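Clearing the Packing Table

The packing table at Karnanico is used for one job, and it took the company two years to get it that way. Orders come off the shelf, get checked, bagged and boxed on a single wooden surface, and leave by the door on the far side. The firm ships small household goods from a unit in Drerska, 754 parcels in a typical week, and until last winter a good part of each shift went to moving things off the table so that other things could be put on it.

Štefánia Hrubý took over the packing room with a stopwatch and a roll of masking tape. Her first log covered 179 orders. In 81 of them the packer had to stop and clear space before the next item could be set down. The usual obstruction was packaging: bags pulled out early, bags opened and set aside, sheets of film too large for the item in hand.

"Clear plastic is the worst thing you can leave on a table," she says. "It weighs nothing, so people don't treat it as an object. But it takes up more room than the goods do."

A flat bag occupies almost no volume. The same bag, once opened and crumpled, traps air and holds its shape, and it will cover a small carton completely. Light-colored film also reflects the overhead lamps, which makes labels behind it harder to read. Hrubý's rule is that a bag comes off the stack when the item is already on the table, and goes either around the item or into the bin under the bench. There is no third place for it.

Boxes are handled differently. Cartons stand upright, label toward the packer, and stay upright until the label has been checked against the order slip. Laid flat, they can be stacked, and a stacked carton hides the one under it. The upright position costs some stability on tall, narrow boxes - a sleeve can knock one over - but it cut label errors enough that the rule stayed.

The surface itself was debated. Kollár, which fitted out the room, proposed a rubber mat over the wood. A mat grips well, but film clings to it and has to be peeled up at the corners. The bare wood was kept. Cartons slide on it with one hand, and it is wiped down at the end of each shift with a damp cloth and nothing else.
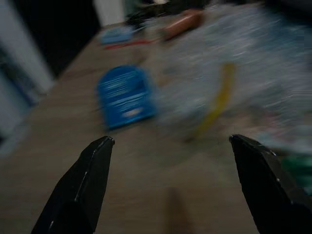

A blue box upright on the table, with clear plastic to its right.

Bags are now bought in three sizes from Brandgate, in cases of 2,000. The largest size is kept on a lower shelf, out of easy reach. When it sat at table height, packers took it for everything, and the surplus film ended up folded, taped or left lying by the box. The two smaller sizes hang from pegs at the left end.

The second log was finished on 13 February 2024. Stops for clearing had fallen to fewer than one order in ten. Most of those that remained involved returned goods, which arrive in whatever wrapping the customer had at home and have to be opened on the same table. Hrubý has asked for a separate bench for returns, to go beside the sink, where the tape dispenser stands now.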